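Stedstead Talk > Local Government and Courts > Judge Retention Vote - anyone else voting no?

Started December 2019

kovthorpe_rd
OK so the county judicial performance report finally went up. Took them since July. Has anybody read the thing? 2652 survey forms mailed out to attorneys, jurors and court staff. 386 came back. And from that we get "meets expectations" for every single judge on the bench. Every one!

I sat through two days in the Drummond courthouse over a boundary dispute and the judge had plainly not opened the file. Asked my lawyer which side of the fence was mine. Twice. Meets expectations I guess.

millrace
Low response rate isn't corruption tho. It's a mail survey. People throw those out. I threw mine out.

kovthorpe_rd
Didn't say corruption. Said the report is useless. And if you threw yours out you're part of why.

millrace
Fair, lol. Still, what do you want them to do, subpoena people?

oldplat44
Put it online. Run it for longer than 2 weeks. Publish the comments with names taken out. They used to do that, I have the old ones in a box somewhere. There was a page per judge with the actual remarks, some of them brutal. Now it's one chart.

Read the new one standing in the kitchen before work and was done before the coffee was. That's how much is in it.

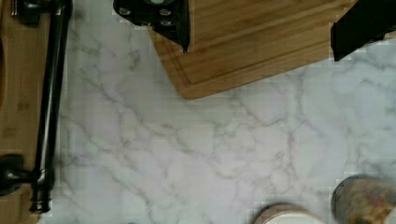 tern_and_gull
The comments got pulled for a reason, oldplat. Lawyers who lost a case were using them to get even. I clerked in Nullivar for a while and we had one attorney send in the same nasty paragraph about three differnt judges. Word for word. Anonymous comments are not evidence of anything.

oldplat44
So strike the duplicates. Don't strike all of it.

tern_and_gull
And who decides which ones get struck? The court administrator, who works for the judges. You end up in the same place.

drywell
This is the actual problem IMO. Court writes the survey, court mails the survey, court adds up the survey, court writes the report. Then the presiding judge does a cover letter about public trust. I would love to grade my own work like that.

millrace
State bar looks at it too I think?

drywell
They get a copy. Getting a copy isn't looking at it.

kovthorpe_rd
Went back and checked - the report says it was "shared with" the bar. Page 10. Nothing about anybody reviewing it.

tern_and_gull
You're all reading a lot into one phrase. Most of the judges in this county are decent and overworked. The Drummond bench has been short a seat since spring and nobody has been appointed. Files don't get read because there aren't enough hours. Vote them all out and you get a whole bench of new people who also don't have enough hours.

kovthorpe_rd
Then say THAT in the report. Caseload per judge, how long things sit, how many rulings got sent back on appeal. None of it is in there. I'd forgive a lot if they just printed the numbers.

tern_and_gull
That I agree with. Reversal numbers should be public and easy to find. Right now you have to pull every case yourself.

oldplat44
Reversal numbers, continuances, and days from hearing to written order. Old reports had the last one at least. I dug the box out last night, went through them after supper with the cutting board shoved up out of the way so I could lay pages down on the counter. Same surface as in the pic, grey veins running all over it, bad place to read small print. Anyway the old ones list every judge seperately, slowest to fastest. Whoever was at the bottom that year was gone after the next vote. So people did read it and it did matter. Will scan if anyone wants.

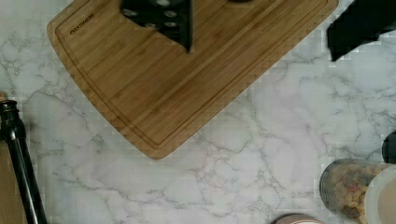 Retention votes only work if there's something to go on. Take away the list and it's just a name with yes or no next to it, and people leave it blank or hit yes down the whole column. The ballot sits on the big board at the library for a week beforehand and I've never once seen anyone stop at the judges. Could put a grooved wooden board up there like the one on my counter, rounded corners and all, and get the same crowd.

drywell
Yes please scan. At least the pages with the days-to-order lists.

millrace
Would read.

tern_and_gull
Scan them but put the years on. Rules for written orders changed at some point and you can't compare across it. Someone is going to try.

kovthorpe_rd
Someone = me, probably. Noted.

Also I emailed the administrators office asking for the raw survey counts by judge. Got an auto reply. Will post if a human ever writes back.

drywell
Ask for it as a records request, not an email. Different clock. They have to answer the request.

kovthorpe_rd
Didn't know that. Doing it tonight.

millrace
Still voting yes on mine btw. She was fine when I had jury duty. Let us out for lunch on time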